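# Payroll audit moved two of my people to a higher class code. Can I fight it?

Posted in Small Business Insurance > Workers Comp

**mendow_repair**

I own a small appliance and fixture repair business with 11 employees. Our policy renewed in September and the final audit for the old term showed up last week. The auditor took two people I had under clerical and put them in the repair class. The bill for additional premium is $2,856, due in 30 days.

One of the two does spend time in the shop. She answers phones in the morning and checks in parts after lunch, so I can sort of see it. The other one schedules jobs and does invoices. He has never gone on a service call. His desk is in the same room as the workbench, though, and I think that's what did it. The audit was done by phone and email, and I don't remember being asked about the layout.

Do I have to pay this first and argue later? And is there any point in arguing over the first employee, or only the second? My agent has been slow to call back over the holidays.

**Bjartur Hafþórsson**

I handled the books for a contractor for 17 years and went through an audit every one of them. You can dispute it, and you should do it in writing before the due date. Call the audit department at the carrier, not the general billing line, and ask how they want a dispute submitted. Most have a form or a dedicated email address.

Ask for the auditor's worksheets first. The bill you got is a summary. The worksheets show which payroll went to which code and usually have a line or two of notes on why. You need to know what the auditor wrote down before you can answer it.

On the two employees:

- **The one who checks in parts.** The clerical class in most states is meant for people who do office work and nothing else. If she regularly handles stock in the shop, her whole payroll will probably go to the repair class. In general you can't split one person's pay between clerical and another code, even with good time records. I would let that one go, or change her duties and get it right for the next term.
- **The scheduler.** The usual rule is that the clerical area has to be physically separated from the work area by walls, partitions, counters or something similar. A desk in the open next to a bench often fails that test no matter what the person does all day. If there is a counter or partition, send a floor plan and some photos. If there isn't, you may lose, but putting one up now could help you going forward.

Send his written job description too, signed and dated, and a list of what he does in a normal week. Photos should show his desk, whatever divides it from the shop, and where the tools and stock are kept. We sent ours one to an email with a short label on each, which made it easy for the auditor to refer to them.

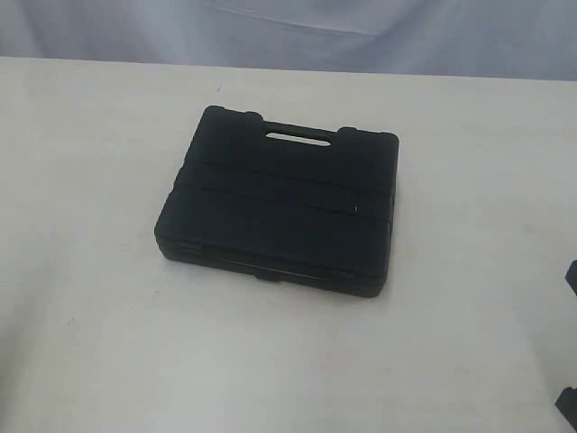

*Black carrying case, closed, on a white table.*

As for paying, ask the carrier to put the disputed part on hold while they review it. Many will, but they may still want the undisputed part by the original date. Get that answer in an email. If you ignore the bill, they can cancel your current policy for nonpayment on the old one, and then you have a much bigger problem than the premium.

If the carrier turns you down, look up who handles classification appeals in your state. It may be the state's own rating bureau or a national one. There is normally a deadline, so check that early.

**fava107**

Had the same thing happen. Didn't fight it, just paid in three installments. They gave me the payment plan when I asked for it, no fee. Also check that they took out the overtime extra. If you pay time and a half, the "half" part usually isn't supposed to be counted, and mine had it in there. You need payroll records that show overtime separately. It knocked a decent amount off.

**mendow_repair**

Thanks both. Requested the worksheets this morning, and the audit department said the dispute has to be in by email with the policy number in the subject line. We do have a half-height counter between his desk and the bench, so I'll send photos of that and leave the other employee alone. Overtime is on its own line in our payroll reports, so I'll check that as well.

*Last edited 2 January 2021*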